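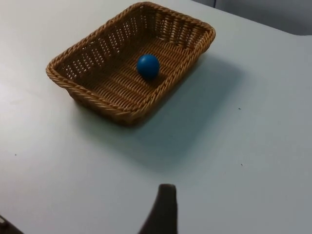 Proofing times, and why I stopped trusting the clock

The recipe I have used for the last couple of years says to prove the shaped loaf for two hours at room temperature. My kitchen does not have a room temperature. It has a radiator at one end and a back door at the other, and the difference between them in winter is enough to ruin a loaf.

I put a cheap logger on the shelf above the bread bin in June and left it running. It stored 1,002 readings before the battery went. The shelf was warmest in the early evening, well after the sun had left the window, and coolest just before six in the morning, when I usually shape. The wall behind the shelf is brick and holds heat for hours. Moving the dough to the other worktop made more difference than changing the amount of yeast.

The dough itself is plain: 400 g strong white flour, water at 68 per cent, salt at 2 per cent, and whatever the starter contributes. I work in percentages of flour weight, so the batch can be scaled without redoing the sums. Marcus Haddad wrote to ask whether the flour in the starter counts towards the total. I count it. Plenty of people don't, and it hardly matters provided you do the same every time — the trouble starts when you copy a figure from someone who does it the other way.

What I do now is keep a sample. After mixing, a small piece of dough goes into a straight-sided jar with a rubber band at the starting level. The jar stands next to the bowl. When the sample has risen by three quarters I shape the rest, whatever the clock says. A small sample follows the air temperature faster than the main dough does, so on a cold morning it lags at first and I allow a bit extra for that.

For the second prove, use a basket that lets some air through the sides, and line it with a floured cloth. Rice flour sticks less than wheat flour. I have had wet doughs weld themselves to an unlined basket, and cleaning between the strands afterwards takes longer than the baking.

Rosalind Crenshaw prefers an overnight prove in the fridge and gets a more open crumb than I do. Her fridge sits at 4 degrees. Mine reads 7 on the top shelf, and dough left there overnight comes out slack and spreads on the tray. The bottom shelf is better but that is where the milk goes.

Next I want to log the dough temperature directly with a probe, starting on Saturday if the new battery arrives. I will put the readings up when there are enough to plot.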